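From: Tatiana Kratochvíl
To: shop-automation list
Date: December 11, 2022
Subject: Re: Wiping down benches, are we there yet?

Fitriani Oei wrote:

> We have 205 benches across the Millthorpe building and they all get
> wiped at the end of a shift. It takes two people most of an hour that
> they would like to spend on something else. The salesman from Jondine
> told us in June that surface cleaning is a solved problem and that an
> arm on a cart could do it. Has anyone on this list seen one do it on
> real furniture, with real dirt? I don't mean the video with the
> ketchup.

Fitriani,

I have seen two, and neither is ready for what you describe.

The first was at Stistby, where they had an arm running over steel counters. It followed a fixed path, back and forth, with a pad on the end, and it did that well. If your benches are all steel and all cleared, you could have this today, though you would still need a person to push the cart and change the pads. The arm made the same pass over a clean counter as over a dirty one. Nobody there minded, as steel can take it.

The second was at Murín, and that one was supposed to look first and clean only where needed. It was good at spills with some color to them. On wood it got lost. It took the grain for dirt in some places and skipped real dirt in others, and it went over one patch seven times before someone stopped it. They were hoping to have it working by summer, but the last I heard it was back on the steel.

So my answer depends on what your benches are made of, and you didn't say. Ours are mostly pale wood, and the chore is a different one there. The two below are of the kind of top I mean.

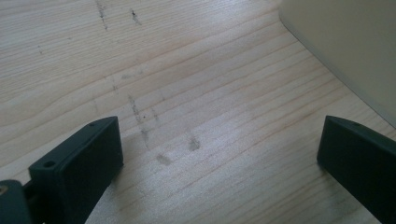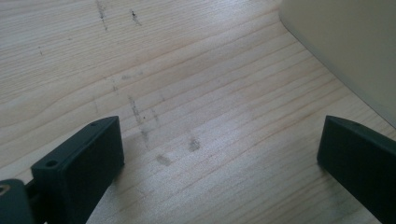 Our own crew does the wooden tops by hand and I don't expect to change that next year. A person doing this job makes a lot of small choices that don't get written down in the work instructions. With soft gray smudges like the ones just past the gripper fingers, I would try a dry eraser before anything wet, and I would treat the darker streaks farther up as a separate problem, maybe a scratch and maybe just dirt. You find out by running a fingernail over it. A machine would need some way to make that same check, and then to stop pressing once the mark is gone. Too much rubbing in one place leaves a dull spot on soft wood, and then you are sanding.

Holding the cloth is the easy part by now, in my view. Knowing when to quit is where I would put the money. Edges are the other thing to ask about - both machines I saw stayed well clear of anything standing on the surface, and that left a strip for a person to finish.

If Jondine will bring a cart to you, I would let them, but pick the bench yourself and don't clean it first. Ask them to do the same top two times in a row, and look at what it does on the second pass. Please post what you see, I would like to know.

Could you also say what finish you have on the tops, if any? Ours have very little and that may be half the trouble.

Tatiana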